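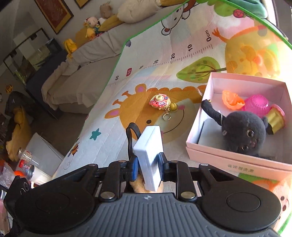 キリンの絵と身長計がついたプレイマット

学生家族寮の給付型奨学金、振込が遅れている人いますか

1:mudai_kita
Mudaliar校の大学院2年です。Clirkine育児学生給付の後期分がまだ入りません。去年は6月の頭に入っていたのに、今年はポータルの表示が「確認中」のままです。学費の分納期限が先に来るので困っています。同じ状況の人いますか。

2:yoru_jisui
同じく確認中です。窓口で聞いたら、在籍確認の方法が今年から変わって、学部ごとに名簿を出し直しているとのこと。うちの研究科は3番目だと言われました。

3:brutotov_4gou
Brutotov寮の4号棟です。うちはもう入りました。申請のときに保育料の領収書を付けましたか?付けていない人が後回しになっている気がします。

4:mudai_kita
>>3
付けました。市の通知書も両方出しています。

5:hokan_note
領収書は関係ないと思います。要項では必須書類に入っていません。私は付けずに出して先月もらいました。

6:brutotov_4gou
>>5
必須ではないけど「求めることがある」とは書いてありますよ。後から求められたらその分遅れるでしょう。

7:hokan_note
求められた人だけの話ですよね。全員が付けるべきみたいに読めると、これから申請する人が混乱します。

8:prerard_out
去年までPrerard寮にいた者です。振込より先に分納の延期願を出した方がいいです。様式109で、会計の窓口に期限の前日まで。理由欄には「給付金の支給待ち」と書けば通りました。ポータルの確認中の画面を印刷して付けました。

9:mudai_kita
>>8
知りませんでした。延滞金はかかりますか?

10:prerard_out
私のときはかかりませんでした。延期は4週間までで、再延長は不可。期限を過ぎてから出した同期は履修登録を止められて、解除まで2週間かかっていました。

11:yoru_jisui
様式109、学内サイトの検索だと出てきません。「学費・納付」の下の「その他の届出」にありました。

12:kasa_wasure
そもそも給付の遅れは大学側の都合なのに、学生が延期願を出す仕組みがおかしい。自動で延ばすべきだと思う。

13:hokan_note
>>12
給付は外の財団の分も混ざっているので、会計側では誰が受給予定か分からないそうです。自動は難しいのでは。

14:kasa_wasure
>>13
採用通知は大学経由で来ているんだから、分からないはずがない。課が別で名簿を渡していないだけでしょう。

15:brutotov_4gou
自治会の要望書にその件を入れる話は出ています。次の寮会で項目を決めるので、入居者は意見箱に入れてください。

16:mudai_kita
昼休みに会計に行って様式109を出してきました。受理印をもらえました。印刷した画面は日付が入っていないと駄目だと言われ、その場で出し直しました。これから出す人は印刷の設定を確認してください。

17:yoru_jisui
>>16
助かります。スマホのスクショを印刷したものでもいけそうでしたか?

18:mudai_kita
>>17
聞いていないです。私は図書館のパソコンから出しました。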